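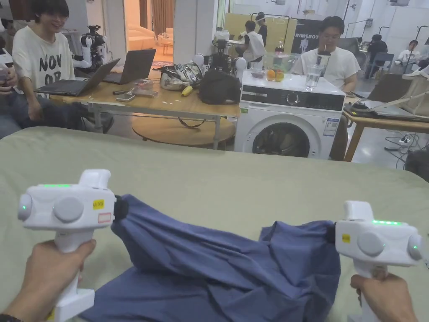 Rosaura Cárdenas
Laundry & Linens Editor, The Rilthorpe Household Letter
2023-01-29

Home | Letter | Back Issues | Swap Board | Contact

Cold wash, again

Quick one this time. Deadline was yesterday and I have two loads going while I type.

So - cold water. I asked in the December letter who had switched over for good and the mailbag has not recovered. Thank you. Please also stop sending socks. (One reader. You know who you are.)

Where I've landed after 13 weeks of washing nearly everything cold: shirts, yes. Sheets, yes. Jeans, obviously, and less often than you do it now. Dish towels, no. Tried it, went back. They came out looking fine and then smelled like soup the minute they got damp. Kitchen stuff goes warm with the longer cycle and I'm done arguing about it with my sister.

Detergent. Most of the letters were about white streaks on dark shirts. That was powder nearly every time, powder that hadn't dissolved. Either switch to liquid or stir the powder into a jar of warm water first and pour that in. Use less than you think. My cap has lines on it and I'd never once looked at them, I was filling to the top like a person making lemonade. Half that now. Towels are softer for it.

Don't pack the drum. If you have to lean on the door it's two loads.

Creases - Amparo Giraldo wrote in from Cabrera with her method and I've stolen it whole. Take shirts out the minute the machine stops. Two hard snaps by the shoulders, button the top button, hang it wet. No basket in between! The basket is where the creases happen, she says, and she did alterations for years so I beleive her. For collars she pulls them flat with her fingers while they're wet and leaves them alone after that. I tried it on a whole week of work shirts and ironed two. Normally I'd be at the board most of the evening with the radio on. Sort of missed it.

She also says never hang a knit by the shoulders. I know. I did it anyway and now I have a sweater with ears.

Drying indoors. Window open a crack, even in this weather, even for half an hour. Rack away from the wall. Leave a gap between things, a hand's width if you've got it. Thick stuff on the outside rails, thin stuff in the middle. If it's still damp the second morning it isn't going to smell right, so rewash and spin it twice. A second spin costs very little and saves hours on the rack.

What I still can't fix: deodorant marks. Vinegar did nothing for me. Baking soda paste did something on a white shirt and left a pale patch on a navy one, so test the hem first. If you have a cure that works on darks, write in, I'll try it and report back.

The machine itself needs a hot empty run now and then if you're washing cold all the time. I do mine at the start of the month. Wipe the rubber seal too, get right down in the fold. Mine had a hair clip, a dime and some kind of gray felt in it. Leave the door open after.

Meter people - yes, I did check. Our bill is down but we were also away at Hulalov for part of it, so I'm not going to print a number and have 1062 subscribers hold me to it.

Next letter is stain sticks. I've got Bretetti's bar and a couple of homemade ones lined up against tomato sauce, and a tablecloth I don't like much. Also the ironing water question, which I keep putting off becuase I don't have an answer.

Swap Board is full up till the next letter goes out, so hold your drying racks please.

- R.

Share this item | 13 comments | 2 shares

Recent from the Letter
Pillows: wash, air or throw out
The case for fewer towels
Sorting with teenagers in the house
Reader mail: moths, mostly
How to fold a fitted sheet (badly, but fast)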